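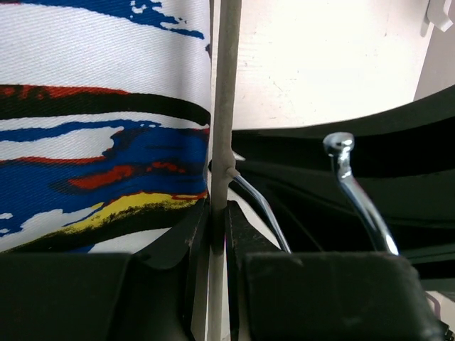

Asked by fledden_bench in Robots & Automation, April. Viewed 146 times. 2 replies

Is wrist camera footage alone enough to teach a grasp next to shiny hooks?

I look after data collection on a small project (we call it Rosine in-house) where people drive an arm by hand and the recordings go into a policy that is supposed to pick up thin upright things without knocking whatever is beside them. The view at the top of my post is typical. Gray rod between the fingers, two chrome hooks to the right of it, printed fabric on the left, something big, dark and curved on the right.

The plan I was handed says 30 demonstrations per arrangement and then move on. The person who wrote the plan got that number from a talk. I have my doubts, and they come down to this.

The rod is dull gray and the hooks are polished, with white highlights along them. If I change the lighting, those highlights move. I don't see how a model that has watched 30 runs under the same ceiling light learns that the bright line is a hook and the dull line is the thing to hold. I also don't see how it learns depth from one small camera that close to the fingers. The print on that fabric is blue, red, black and yellow brushstrokes, so it is by far the loudest thing in view, and I would bet money the policy ends up steering by it.

I have been told "the network will sort it out." Has anyone here seen a network sort it out? I'd like to hear from people who ran the thing afterward, on an arrangement it hadn't seen. Please don't send me a paper where the test table is the training table.

We have the one arm, the stock black fingers, and no budget for a second camera before summer.

venstead_arms
Replied at 9:40 am

You're worrying about the right thing, though I'd put the fabric ahead of the hooks. We had a patterned cloth in one corner for a whole batch and the policy did well until somebody washed the cloth and put it back turned the other way. Success went from most of the time to hardly ever. Nothing else had moved.

What I'd do with one arm and no money:

Stop counting demonstrations and count arrangements. With 30 runs to spend, I would rather have 2 runs each on 15 setups than all of them on one. Swap the cloth, swap the side it's on, take it away for some.

Move the light. A desk lamp on a stand is fine. Move it between runs and don't write a procedure for it, people get too neat and you end up with three lamp positions.

Keep the bad approaches. If the operator brushes a hook and backs off, leave it in and label it. Our operators were deleting those because they looked sloppy, and then the policy had no idea what to do once it drifted off line.

On depth I'm less sure than I used to be. A wrist camera moves with the arm, so you do get some sense of distance from the motion, provided the operator doesn't come straight in every time. Ask for approaches from different sides. It helped us, but we changed two other things that same week, so take that for what it's worth.

And hold back some setups before you train. Write them down and put the parts in a box. If they're on the shelf next to the others, they'll get used.

Enriquez_Shop
Replied at 1:15 pm

just get more data. we did up to 13 hours on one fixture and it works fine. also wipe your fingers down, I can see dust on them

fledden_bench
Commented at 2:05 pm

Thanks, venstead_arms. The washed cloth story is going straight to the person who wrote the plan. I will try the lamp and the swapped sides first, they cost me nothing. Not convinced about motion giving us depth, but I can test that by replaying a few straight approaches against a few angled ones.

Enriquez_Shop, works fine on the same fixture, or on one it hadn't seen?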